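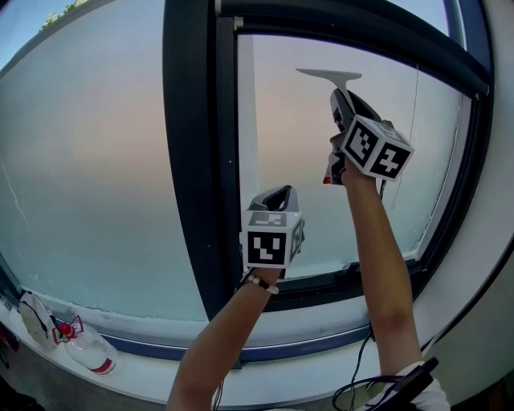

Windows took up most of our February, and we are so glad they did! When we wrote the Falden proposal, we thought of the glass as a finishing job, something for the last week after the walls and floors. Then we started at the Nukness house and changed our minds fast. A room feels different once its windows have had proper attention, and the people who use these rooms notice that before they notice new paint. The upstairs one with the dark mullion is a good case: frosted glass on the left, a sash on the right that opens to the sky, and along the bottom rail of that sash a line of white residue of the sort we now put on the work list for every room. The left pane also has a thin pale streak near its far edge that looks like a crack, so it is down for a glazier's opinion before anyone scrubs near it.

Where we stand as of February 18, 2019

The grant pays for cleaning, minor repair and safe opening of 90 windows across the three houses. We have finished 86. The four that remain are all at Nukness, and all of them need a part or a decision from the glazier. I expect to close them out well inside the grant period.

Wenar House was the easy one. The frames were sound, the catches mostly worked, and the crew got into a rhythm there that carried them through the rest. The Hsu building took longer than planned (old paint on the rails, and a stairwell window that had been painted shut on both sides). It opens now, and the whole stairwell smells like outdoors, which the tenants on the top floor have mentioned to me more than once.

What we learned

Frosted panes hide dirt until the sun is low, then show every speck. We now check them late in the day and go back over the bottom edge, where most of the flecks collect. We also stopped using the stiff brushes on metal frames. A soft brush, warm water and a plastic scraper do the job, and the finish stays as it was.

High corners are still the slow part. Reaching up to the top rail of an open sash is tiring, and we have shortened the turns so that no one does more than two tall windows in a row. Work has sped up a little as a result – fresh arms are quick arms.

Money

Supplies have cost $817 out of the $1,000 line. Most of that went to catches, sash cord and scraper blades. The balance should cover the parts for Nukness. If the streaked pane has to be replaced, the glass would not fit in the supplies line, and I would like to talk with you about moving a small amount over from transport, where we are under budget.

Next

The glazier visits Nukness later this month. After that we finish the last four, walk all three houses with the building managers and hand over a one-page care sheet for each type of window. I would love for you to come along on the Nukness walk if your calendar allows. Late afternoon is the time to see it!

Indira Devadiga
Project lead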